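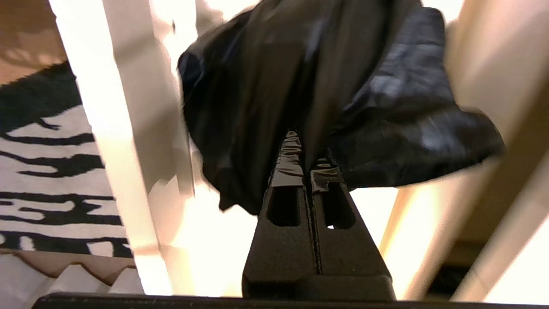
*Last updated: April*

I have been meaning to say something in defense of the trash bag for a long while now, and since my neighbor Aisling Carroll and I had our usual disagreement about it over coffee this morning, I may as well do it while I'm still warmed up.

Aisling's position is that a kitchen gets tidied with baskets. She has very good baskets. Everything in her kitchen on Broston Street lives in one, and when company is coming she can sweep a whole counter into them and slide them onto a shelf before the doorbell rings. I admire this, I truly do, and I have stood in her kitchen feeling like a person raised by raccoons. But I have also looked inside those baskets (she told me to find the tape measure), and what I found was soy sauce packets, a dried-up marker, two lids that fit nothing she owns, and the instructions for a Flukitz rice cooker she gave away when we were both a good deal younger.

My own position is that you start with a plain black bag, the thin crinkly kind, and you carry it around with you. You shake it open, which is a lovely noise if you grew up in a house where that noise meant Saturday chores were nearly over, and you don't put it down until it has something in it. A basket asks you where a thing should go. A bag asks whether it should stay, and I think most of us skip that question for years at a time.

I'll grant that the bag has its dangers. My friend Amarachi Dauda once threw out her own spare keys this way and had to go through 4 bags by flashlight, with her mother reading the contents aloud from the porch steps. She still uses the method. She just checks under the mail first.

Where I really part ways with the tidying books, though, is on the matter of looking up. They are all about counters and drawers, and they hardly ever mention the part of the kitchen over your head. Sit down on a low stool sometime – I do this when my knees have had enough – and look at the bottoms of your wall cabinets. It's a different room from down there.

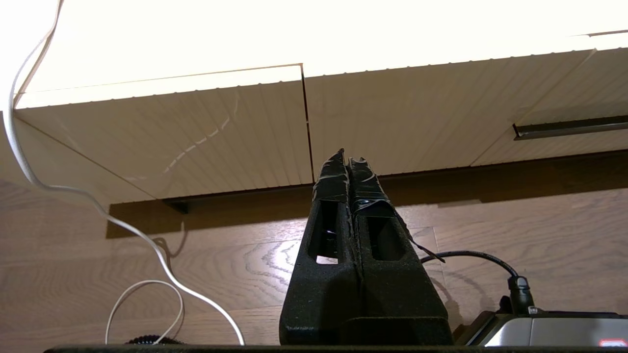
*Under the cabinets, with the light on and the white cable hanging where it hangs.*

I'm fond of a light under a cabinet. It makes wood grain look rich and it makes soup look better than it is. But a light down there is also a truthful sort of thing, and it will show you every cord you stopped seeing. Cords are the hardest clutter to argue with, because they're usually attached to something you like. I don't think you need to hide them all. I have a drawer of clips from the Idahosa hardware store that were supposed to take care of mine, and the clips are now their own kind of clutter, so there you are. I would only say that a cord should be going somewhere. If you follow it with your finger and it ends at nothing, you have your bag right there with you.
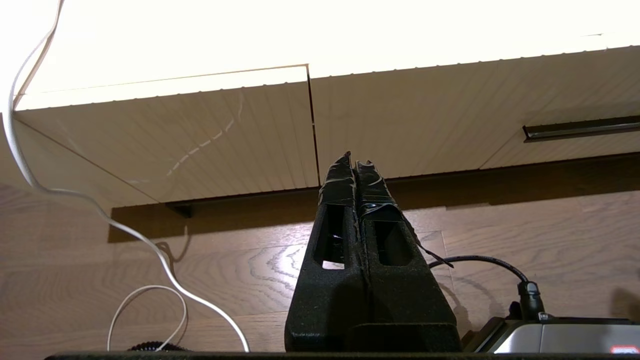

And then there are the doors. A closed cabinet is the most forgiving piece of furniture ever made, and I've come to believe it forgives us too much. When we moved into the Lorano Avenue place we had 6 cabinets, and I was sure it wasn't enough, and within a year every one of them was full and I still couldn't have told you what was in the one over the stove. My husband's theory was that we needed more cabinets. We got a pantry instead, and filled that too.

So my habit these days is one door at a time, in the evening after the dishes, with the radio going and the bag over my arm. I open it, I take out whatever I haven't touched since the weather last changed, and I make myself hold it for a minute. Some of it goes back. The chipped gravy boat always goes back, and I won't be taking questions on the gravy boat. The rest goes in the bag, or into a box for somebody who will use it, and I close the door and leave the next one for tomorrow.

Aisling says this is a slow way to clean a kitchen, and she's right. She has offered to lend me a basket for the gravy boat.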